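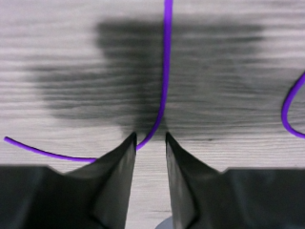 A purple cable on a gray wooden tabletop.

Maeve Tierney has untangled more of other people's lives than most therapists, and she charges less. She runs the repair counter at Horgan, a narrow shop in Mavudport where you bring the lamp, the radio or the headphones you should have thrown out in December and she tells you, with some tenderness, that you still should.

"People come in angry at the thing," she says. "They've been jiggling it for a month. You get a man of 60 who has taped his phone charger to a book so it sits at the one angle that works, and he wants me to admire the book."

She learned the trade from her uncle Gearóid, who fixed televisions in Catuvham until televisions stopped being worth fixing. He still comes in most mornings and sits by the window with opinions. His main one is that cords are made worse now. Hers is that he says this about bread too.

"Both true," he calls from the window.

What fails, she says, is nearly always the last inch before the plug. People pull on the cord instead of the plug, or wrap it tight around the brick before it goes in a bag. I admitted to the wrapping. She wrote something on a pad and I never found out what.

The shop took in 2,151 items last year. She knows because her landlord, Lorcan Sheehan, asked for a number when the lease came up, apparently expecting a small one. She fixed most of them. A toaster that Chanida Wannasri brought over from the restaurant next door has been back 6 times, and Tierney now speaks of it the way other people speak of a cousin.

"It's not the element, I've changed the element. I think it just likes the walk."

The basic fee is 40 dollars, which she has not raised in years and does not enjoy discussing. A customer once paid her 300 to rescue an answering machine with his mother's voice on it. She tried to give most of it back and he left it under the stapler.

"I didn't do much. I cleaned the heads and put a new belt in. But I listened to make sure it worked, you know, I had to, and it was her telling him the casserole dish was his and to come and get it."

Did he ever get the dish?

"I didn't ask. He had the machine in a towel, like a baby."

She gets offers to teach. The evening class at the Jastum hall wanted her for a whole winter, and she lasted two sessions – one on plugs, one on what she calls the talk, where she explains to adults that the drawer of spare cords at home is never going to be needed. Attendance fell sharply after the talk.

And her own drawer?

"It's two drawers," says Gearóid.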